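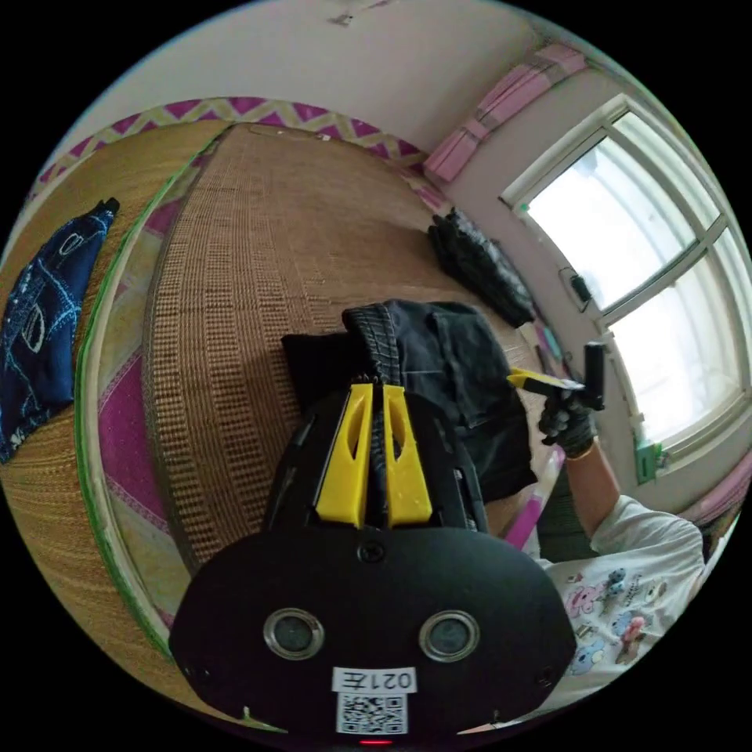 Slotted yellow fingers closed on a black garment during a folding run. The QR label sits on the rear face of the gripper.

Dagmar Michalík looks after the hand-held grippers at Zarnimar's Prirkcombe workshop. The tools go out in pairs to people who handle clothes and bedding at home, and they come back to her bench when the fingers stop meeting properly. We spoke to her on 31 October 2023, with two grippers open in front of her.

Her checks begin with the fingers. Each pair is mounted parallel, and she wants the gap between them even from root to tip. "If they touch at the tip first, you pick up one layer and lose the other," she says. "On thin cotton you might get away with it. On a waistband you won't." She closes the tool on a strip of paper, pulls, and repeats this at 3 points along the finger. If the paper slides at any of them, the finger comes off and the mount is cleaned before anything is adjusted.

The slot through each finger lets it bend a little under load. Lint collects there. Michalík clears it with a dry brush and does not use solvent, having clouded one set of fingers that way in December. Cracks start at the ends of the slot, so she flexes each finger under a lamp and looks there. A cracked finger is replaced together with its partner. "A new one against a worn one never closes square. You spend the afternoon shimming it and then change the other one anyway."

Fingers are changed after 106 hours of logged use, whatever their condition. The figure came from Yayra Wumbei, who kept the first set of service sheets, and Michalík has seen no cause to move it.

The housing is opened less often. She dislikes doing it, as the screws go into plastic and the threads wear. Her limit is 2 openings with the original screws, after which she fits the next length up. The closing force is then set again from the beginning, even if the old value still reads correctly on the gauge.

Labels take up more of her time than she would like. Each gripper is marked for its hand, and the code beneath has to scan at arm's length. A scuffed code is replaced. "People wipe them with whatever is near," she says. "If the code won't read, I can't match the tool to its sheet, and then I don't know how old the fingers are."

Asked about the fault she sees most, she names slack in the handle linkage. The operator feels it as a short dead travel before the fingers move. Ekua Odoi, who tests the repaired tools, works each one through 16 slow closures on folded denim and sends it back if the travel changes between the first and the last.

Michalík has asked Chaudhry, who supply the fingers, for a version with a wider radius at the slot ends. Samples are on the shelf behind her, still bagged. She will fit them once the current batch has been used up.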